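Gripper Care at the Windton Workshop

Gallery: Maintenance and Adjustment

The Windton workshop maintains the hand-held grippers used by the Pornard household handling project. Each tool is inspected on a fixed schedule and adjusted before it returns to use. This page records the routine followed for the two-jaw model, with notes for operators and maintenance staff.

Service intervals
Every gripper receives a short check after 60 cycles and a full inspection after 1,000. The counter reading is entered in the log at both points. Tool 843 has completed its October inspection and remains in service.

Finger pads
The ridged pads are the first parts to wear. Operators are asked to wipe them with a damp cloth at the end of each session and to look along the ridges for flattening or small tears. Pads are replaced in pairs, so that both sides of the grip wear evenly.

Pivots and linkage
The jaws should open and close without side play. A loose pivot screw is tightened by hand with the small driver from the Clillel kit, then tested through full travel. Oil is not applied to the linkage — it collects lint from bedding and clothing.
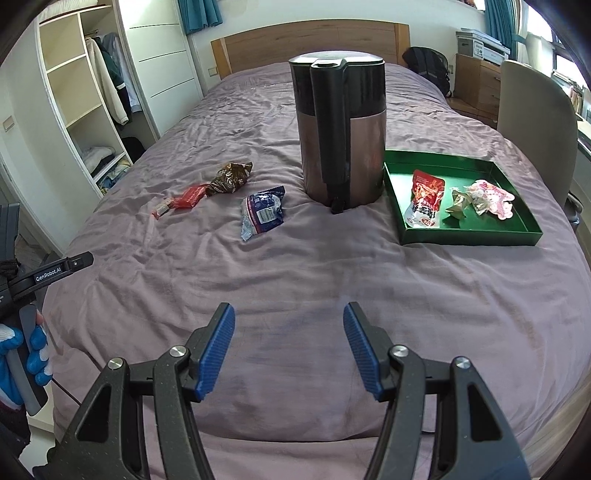
Alignment is checked with the jaws open and again with the pads just touching. If one pad meets the other at an angle, the tool is returned to the bench and the linkage is reset. Operators should not bend a jaw back into position.

Cables
Cables are examined along their full length for kinks and worn covering. They should hang free of the handle during work and be coiled in wide loops for storage.

Gloves and handles
Gloves are worn when handling the tools. Handles are cleaned every Friday with the solution supplied by Lui, which must be kept away from the cable entry.

Reporting a fault
A tool that sticks, slips or closes unevenly is to be tagged and placed on shelf 2 in the workshop. The fault is entered in the log before a replacement is issued.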